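Shared Tables: How Druvetti Opened the Path From the Kitchen to the Head Office

December 2020

For most of its history, Druvetti hired its senior managers the way many restaurant groups do. When a position opened in the head office, a search was conducted among people who already held a similar title elsewhere. The company's own cooks, servers and cashiers were rarely considered, and few of them applied. The group employed 500 people, a majority of them women, and its management meetings looked very little like its dining rooms.

The change began with a review of exit interviews. Departing employees were asked why they had chosen to leave, and the answers pointed less to wages than to the absence of a next step. A shift supervisor in the Stiledden restaurant wrote that she had trained three of the managers she later reported to. Her comment was read aloud at a meeting of the Board and entered in the minutes.

Shirley Chan, Director of People and Development, was asked to prepare a response. Her proposal, adopted with minor amendments, became known within the company as the Hawthorne Program, after the street on which the first training rooms were located. It set out the terms under which any employee with two years of service could apply for a paid management apprenticeship, whatever his or her formal education.

The program lasts 18 months and is divided into 6 placements. Apprentices spend time in purchasing, scheduling, payroll, food safety, franchise relations and guest services. Each placement ends with a written report to the department head, who must reply in writing. Hours spent in training are paid at the employee's regular rate, and travel between locations is reimbursed. Employees who leave the program early return to their former position with no loss of seniority.

The selection process was rewritten as well. Applications are reviewed without names, and the interview panel includes at least one member who entered the company in an hourly position. Questions about family plans, previously asked by some managers in an informal way, are prohibited. Interviews may be held in the employee's first language, with the interpreter provided by the company.

Since the program opened, 108 employees have completed it. Graduates now manage restaurants in Stiledden and Clurkano, and 2 of them sit on the operating council that advises the Chief Executive. Women hold the senior post in purchasing and in franchise relations, both of which had been led by men since the company was established.

The franchise side of the business required a separate approach. Franchisees are independent owners and cannot be directed to adopt the company's hiring rules. Druvetti chose to work through the terms of its own support. Owners who accept program graduates as general managers receive a reduced training fee, and graduates who wish to purchase a franchise may apply for a loan toward the initial deposit. The loan is repaid from the earnings of the restaurant over an agreed period, and the applicant is not asked to provide a co-signer. This last provision was added after several women reported that banks had asked for a husband's signature.

Scheduling proved to be the most difficult subject. Management positions in restaurants have traditionally required late closings and little notice of changes. An employee with children or an elderly parent at home could pass every stage of the program and still decline the position at the end of it. Managers' schedules are now published four weeks in advance, and a general manager's post may be shared between two people with full benefits for each. The Clurkano restaurant was the first to operate in this way.
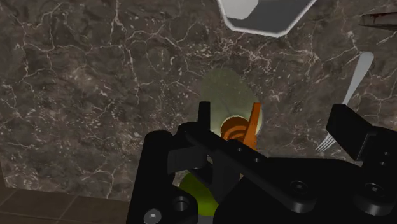

Shared posts have not been welcomed everywhere, and one Clurkano franchisee said that owners had been asked to absorb the cost of a second set of benefits before anyone could show them what they would gain from it. The owner added that suppliers and staff alike were sometimes unsure which of the two managers to call, and asked that the company publish its figures on turnover before extending the arrangement.

Ms. Chan accepts part of this criticism. A written handover procedure has been introduced, under which the manager going off duty records open orders, staffing gaps and maintenance requests in a common log. The question of cost is under discussion with the owners' association, and Druvetti has agreed to bear the additional benefits for the first year of any shared post in a franchised location.

The past year has placed the program under strain. Dining rooms were closed for long periods, placements were postponed, and classroom sessions were moved online. The Board considered suspending new admissions and decided against it. Apprentices already enrolled were assigned to takeout operations and to the rewriting of sanitation procedures, and their reports were used in preparing the reopening plan.

Applications for the next group are open to employees in all company-owned restaurants and, for the first time, to those employed by participating franchisees. Forms are available from restaurant managers and from the People and Development office in Stiledden. Applicants will be notified of the panel's decision in writing, and those who are not selected may request a meeting to review their application.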